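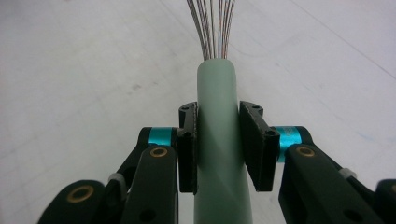

Kitchen Tools and Their Claims
Handout 2: the whisk

Read this before the September session. Suqin Ding will take the morning group, Cuiping Gu the afternoon.

What the sellers say

The Plonance catalog gives whisks 20 pages. We're told that more wires mean more air, that a tapered handle "follows the hand," and that pale green is calming. I have yet to see a test behind any of these. The Godholm leaflet does offer a number, 485 strokes to a stiff foam, but leaves out the bowl, the eggs and the person doing the beating. Treat it as decoration.

What we can check

Wire spacing. On a balloon whisk the wires sit close together at the handle and spread as they go out. Food gets stuck at the narrow end – look there first when you judge cleaning claims.

Handle. A smooth matte finish may feel fine when dry. Try it with oily fingers before you believe the word "secure."

Storage. Pangilinan argues in the reader that a whisk should always hang from a stand. Maybe. A balloon head takes up almost as much drawer space as a small bowl, so there is a case, but a stand takes up counter space and he never measures that. Compare the two lying and standing on squared paper and decide for yourself.

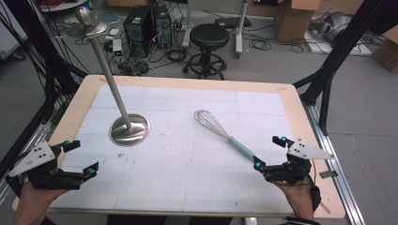
For next time

Bring one printed claim about a whisk and say how you would test it. Two sentences will do. "Everyone knows" is not a source, and neither is the Ramon box.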